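Clunden Public Pool
27/12/2021

The pool and changing rooms reopen to the public at 9 a.m. tomorrow. Winter hours remain in effect through the end of the school break. (1/5)

Lap swimming will be held in the two lanes nearest the Ponness Street entrance. Each session is limited to 60 swimmers. Season passes bought in October are valid for all sessions.

Family swim begins at 2 p.m. Children under eight must be accompanied in the water by an adult — one adult for every two children.

Patrons are asked to bring their own towels and padlocks. Towel rental is available at the front desk for $2, payable by cash or card.

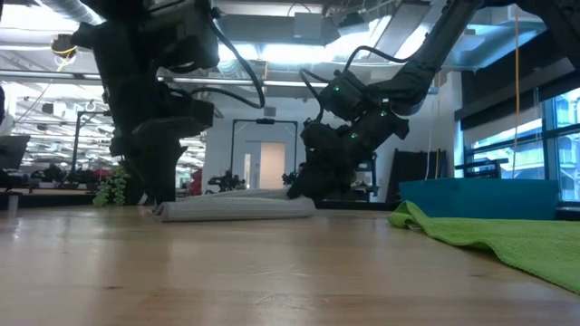
Lockers 17 and 19 are out of service until new doors arrive from Manda Supply. Items left in any locker overnight will be moved to the front desk.

Parking is open in the Balogun Avenue lot. The rear lot is closed for paving — please do not block the gate. (5/5)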